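Teaching by Demonstration Board: Practice and Procedure
Topic: Hand guiding or remote control for clustered items on a tray

Members are reminded that this topic concerns the method of demonstration. Questions on training settings should be directed to the Sota section.

The question before members is whether demonstrations of picking one item from a close pair should be recorded by moving the arm by hand or by driving it from a second control arm. Our group at Litport has used both methods and has not reached a settled view. Comments from other sites would be welcome.

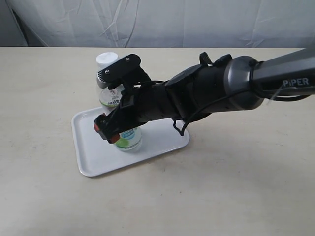 Kwabena Issahaku
Demonstration Lead, Litport

The task is to close on the front bottle without disturbing the one behind it. Guided by hand, our operators reached an acceptable grasp in most of 27 attempts. Under remote control the grasps were slower, and several were abandoned. My own preference is therefore for hand guiding, at least for the final approach. I recognize that this departs from the advice given earlier on this board.

Reply from rmowat_sondo

I must disagree with the recommendation. When an operator holds the arm, the operator's hands and sleeves enter the wrist camera view, and the arm will not have them there when it works alone. We reviewed 12 hand-guided recordings at Sondo in December and set aside 6 of them on this ground.

The speed difference is real, but it narrows with practice. Our operators required two weeks before their remote work was steady.

Rory Mowat
Sondo

Reply from t_ruotsalainen

Both positions assume that the wrist view is otherwise reliable. Clear plastic is a harder case. With a transparent cup, the camera receives the printing on the far wall, the lettering in reverse and whatever lies beneath the base, all at once. A finger against the side may be partly seen through the wall as well. I would ask that members report clear items separately from solid ones, whichever method is used.

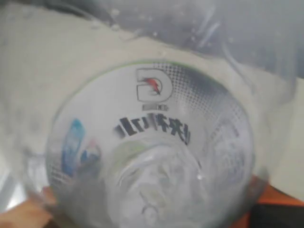
Suggested order of work for remote demonstrations

1. Bring the control arm and the working arm to the same rest position before recording begins.

2. Approach with the jaws open and stop short of the item. Allow the operator a moment to check the side view.

3. Close low on the body of the bottle. A grasp near the shoulder tends to tip it into its neighbour.

4. Record the release as part of the same demonstration. Do not trim it afterward.

Reply from kissahaku

I thank the previous member for the list and accept items 1, 2 and 4. Item 3 requires some qualification. A low grasp on the front bottle places the upper finger plate very close to the bottle behind, and under remote control the operator has no feel for that contact.
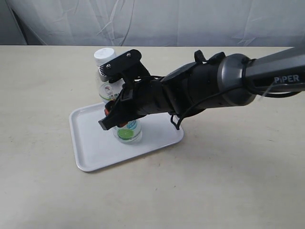

With hand guiding, the operator senses resistance at once and can withdraw. I do not believe a side camera is an adequate substitute, particularly where the gripper itself blocks the view of the label behind it.

Reply from rmowat_sondo

The point about contact is fair. I would still prefer a slower remote approach to a recording with an operator's arm across it. A possible compromise is to practise the path by hand with recording off, then repeat it remotely for the record. We have adopted this for new operators.

I would add one request. Please include a closed-jaw view of the bench with each set, so that others can judge the working space and see what stands at its edges.

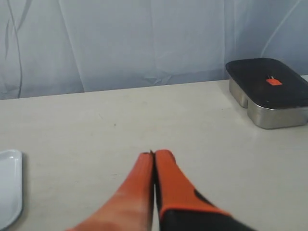
Wrist view, orange fingers closed, with the lidded container toward the back of the table.

Reply from t_ruotsalainen

I support the compromise for solid items. For clear cups I remain of the view that neither method has been shown to be better, and I would object to its being written into the guide at this stage.

Reply from kissahaku

Noted. Litport will repeat the bottle task using the combined method and post the results under this topic. The wording of item 3 should stay open until then.

Last updated: December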